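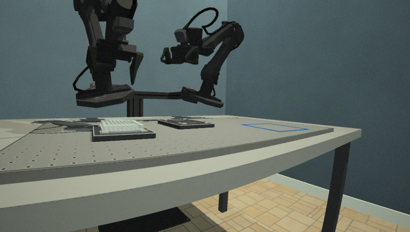
Moving to a smaller flat in Curkport, how to ask for the deposit back?

Posted by Lelik, 8 December 2025

Hello all. I left my old apartment on Sukumska Street in October and I paid 3,000 as deposit when I came in. The landlord has returned only 2,000 and he writes that the rest is for painting. I lived there four years and the walls had normal marks. Is it correct that I must pay for this? I have the contract but it says nothing of paint.

Appiah
After four years the paint is simply old, and normal wear is usually the cost of the owner. Please write him a letter, not a phone call, and ask for a copy of the painter's bill. Give him 22 days to answer. I did the same for my last place and I received everything except 121 for a broken window handle, which I had broken, so it was fair.

tenant_b4
depends on contract. mine said white walls at the end so i had to paint

Lelik
Thank you both. I will send the letter this week and keep a copy of it.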